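Week 3 notes: Paying for the cell, not just the arm
Course handout, updated 19 Oct 2020
Instructor: Thoa Vi

Okay, so last week we got stuck on arm prices and I let it run too long (my fault, I love comparing arms). This week I want us on everything else in the budget. When I planned my first cell at Karedico I had the arm quote from Deltik down to the last dollar and one line underneath that said "misc." That line ate us alive!

Start with the work surface. Students always skip it. Your robot reaches, places and measures against whatever it's standing over, so the surface goes on page one of the plan, with its own line for panels, leveling feet and the hours to shim everything flat. Our Jitlow panels came to $420 for the set, and then Mỹ Lâm spent 3 afternoons leveling them, which I hadn't budgeted at all. Put labor next to parts, please, every single time.

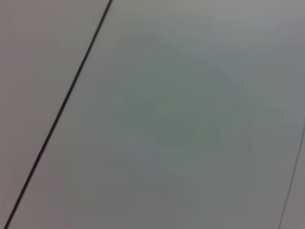 Should the wrist camera be bought with the arm or later on?
Buy it with the arm if you can, so the mount, cable and software license land on one quote and one support contract. Adding it later usually means a second visit from the integrator, and you pay for that visit too.

Joints between panels are worth a thought while you're still on paper. A dark seam shows up as a strong straight line to a wrist camera, and a pale one can nearly vanish, so decide early whether your vision software should ignore seams or use them. If it's going to ignore them, add a mat or a one-piece top to the quote and see what that does to your total.

Now the spares. I keep $2000 aside for fingers, cables and one extra camera, and I don't let anybody borrow from it before August, when our budget year closes. Mai quoted us $100 a cable last time, and cables do wear out on a moving wrist.

For next class, bring a one-page budget for a single pick-and-place cell. Surface, arm, camera, guarding, labor, spares, training. Leave "misc." off the page, I will circle it in red. If you can't get a real quote for something, write down who you asked and when.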